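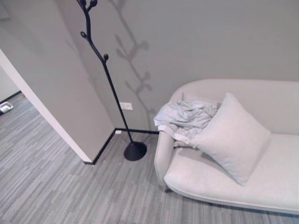 Wanda Kasprzak has described the Brostau open day as the only one she knows where visitors may ask for a failed run to be repeated. The event takes place each November at the Stavent workshop in Brostau and is devoted to household robots. Entry is free and numbers are limited to 50 in each session.

History

The first open day was held in a disused school hall in Uditz. It moved to Brostau after 3 years, when Stavent offered a furnished room with a sofa and a carpeted floor. The programme was drawn up by Blažena Jelínek, who wanted robots shown among ordinary furniture.
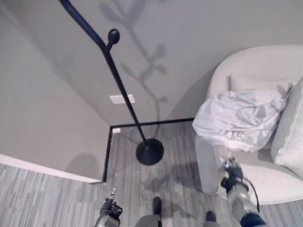 Sessions begin at two in the afternoon and are given over to work with cloth. Results are written on a board by the door. In the last published list, 67 runs were entered.

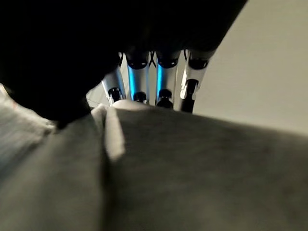
Related events

A smaller demonstration is held at Dunleavy in the spring. It covers kitchen tasks only, and places are booked through the Stavent office.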